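So I finally saw Brernirine live, and I have been walking around with that bass line in my head ever since. If you've read this blog for more than five minutes you know I've been waiting on this one. I bought their first record on a whim (okay, I bought it for the cover) and played it so much that summer that my downstairs neighbor started humming it in the elevator.

They were supposed to come through in June, and I had the ticket and the day off and everything. Then the whole run got pushed to winter, and I sulked, and then I got over it and hung on to my ticket like it was a passport.

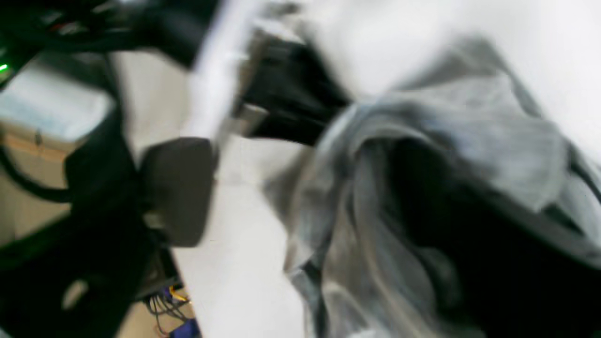 JULAR, Monday, January 15, 2018

Still a little deaf in the left ear as I type this, which is my own fault for standing right by the speaker stack. I never learn!

The show was at Stornska, the old hall down by the freight yard. It holds 1,000 people if everybody breathes in, and it was sold out. I love that room. The floor slopes just enough that short people (hi) have a chance, and the sound is warm all the way to the back bar. The coat check line is a disaster and always has been, so I kept my coat on and sweated through the opening act.

The opener was Trnka, and I knew nothing about them going in. Two people, one drum machine, one very tall keyboard stand. The first couple of songs didn't do much for me, kind of mumbly and shy, but then they played a long slow one with the singer almost whispering over the top and the whole room went quiet. I went home and looked them up and their page had 386 followers. Go fix that, please! By the time you read this I will have listened to everything they've put out, which is one EP and a Christmas song.

Brernirine came on late. Not rock star late, just long enough for the guy behind me to explain the entire discography to his date, and get the order of the albums wrong. Then the lights dropped and they went straight into the big single. First song! Who does that? I always figured it was an encore kind of song, and I had my doubts for a second, but it meant they had the whole place from the first note and never gave it back.
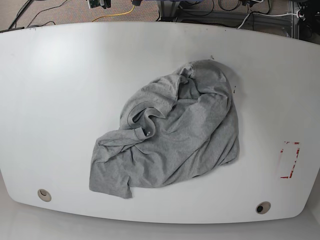 After that they played most of the new album, and I have to take back some of what I wrote about it in the fall. I called it chilly. I said the drums sounded like they were recorded in a refrigerator. Well, live those same songs are loose and loud and kind of funny, and the slow one I used to skip turned into a singalong with the house lights halfway up. I may have teared up, and I'm blaming the fog machine.

A few complaints, so you know I'm not on the payroll. They skipped my favorite B-side (they always do, I've read the setlists). The stage banter was mostly about sandwiches. And there was one cover, a disco thing I half recognized, that went on and on while the guitarist fiddled with a pedal. I used that time to get a soda and came back and they were still playing it.

The encore was 2 songs, both old, both perfect. On the last chorus the band just stopped and let us sing it, and you know how that can be corny? It was corny. I sang so loud I lost my voice and had to point at things at the bagel place the next morning.
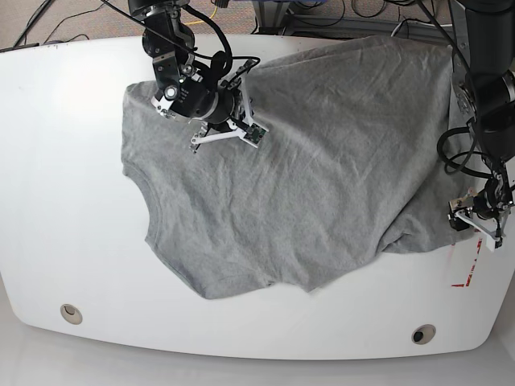

Gray T-shirt on the white table, very wrinkled.

The word at the merch stand was that they're moving up to a 3,000 seat theater the next time they're in the area. I'm happy for them, I guess, but I'm also glad I got them in a room where I could see the tape on the floor. I've already told my sister she's coming with me, seats or no seats. She thinks they sound like a dishwasher. We'll see about that.

If you were there too, tell me in the comments what that disco cover was, it's driving me nuts. And if you caught Trnka on any of the other dates, did they play the whispery one? I can't find it on the EP.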